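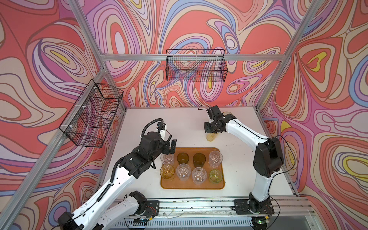 Residents of Hodberg House are asked to return shared glassware to the second-floor pantry on the orange trays, eight to a tray in two rows of four. Clear and colored cups may share a tray, as they do on this one. Stacking is no longer permitted.
Pluvside Office, Moderator, 298 posts

Ernico_4B wrote:
I must object to mixing. The amber tumblers are glass and the faceted cups are plastic - they should be washed separately.

vavra_north wrote:
I respectfully disagree. Sorting may be done at the sink. My concern is the raised rim, as it holds water.

Ernico_4B wrote:
Then a towel should be supplied with each tray.

Pluvside Office wrote:
Noted. Towels will be considered in May.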